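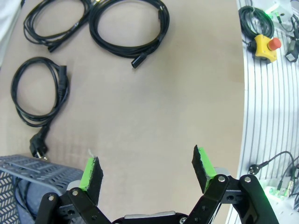 wk 3 – stock control, cont. (Haworth handout, read before the seminar)

Carrying on from reorder points. Recap, quick:

- reorder level = demand per day x lead time, **plus** safety stock
- safety stock is for the bad weeks. Not the normal ones
- lead time starts when you *place* the order, not when the van leaves. Half of you lost marks on this

**Worked one** (Perbridge, spare parts counter)

Sells 3 a day of one line. Lead time 30 days. Safety stock 41.

3 x 30 = 90
90 + 41 = **131**

So reorder when stock hits 131. Stock means on hand + on order, minus whatever's promised to customers. Write that out in full in the exam, don't just put "stock".

**ABC sorting**

A = few lines, most of the money. Count often.
B = middle.
C = loads of lines, hardly any money. Leads, adaptors, fixings. Big bins, count once or twice a year.

Sort by *annual spend*, not unit price. A cheap thing you buy constantly can be an A. Premier case (Moynihan chapter, p. 58) has a good table, ignore the bit on discounts till December.

Problem w/ ABC: a C item can still stop a job. No lead, no sale. Some firms add a second letter for how critical it is, so you get AC, CA etc. Looks fussy, works ok on a small range.

**Dead stock**

Skilto kept old lines "just in case". Costs: space, insurance, cash tied up, somebody's time counting it. Usual choices are sell cheap, send back, scrap. Suppliers rarley take returns after the agreed period so check terms first.

Nuala Ó Dubhghaill's question from last time: does safety stock go up if lead time is longer but steady? Mostly no, if demand is steady aswell. It's the *variation* that matters. Will do the formula next wk.

To do:
- redo the worked one with lead time 20
- Moynihan to the end of the chapter
- bring a calculator, phones not allowed in the test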